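**Beltberg library opens its craft room to evening groups**

12th October

The Beltberg branch library will keep its craft room open until 9 p.m. starting next month, after a trial over the summer drew more people than the branch had planned for. Groups can book the room for up to 3 hours at a time, and there is no charge for anyone with a library card.

The trial began in June with sewing and card-making nights. A total of 197 residents signed up, many of them from Civthorpe, where the community center closed its own workshop last year.

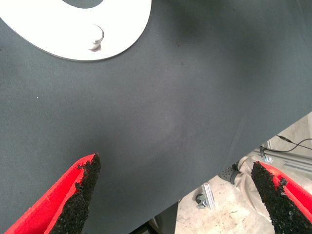 Groups will need to bring their own materials, but scissors, rulers and cutting mats can be borrowed at the front desk. Glue guns are allowed – spray paint is not. The room must be cleared 15 minutes before closing.

The longer hours are paid for by a grant of $2,351 from the Degefa Fund, which supports small arts projects in the county. The money covers staff time through the spring. The library has asked the town for another $1,000 to replace the lighting.

Bookings open on Monday morning at the front desk or by phone. The Odine Street entrance will be used after 6 p.m., when the main doors are locked.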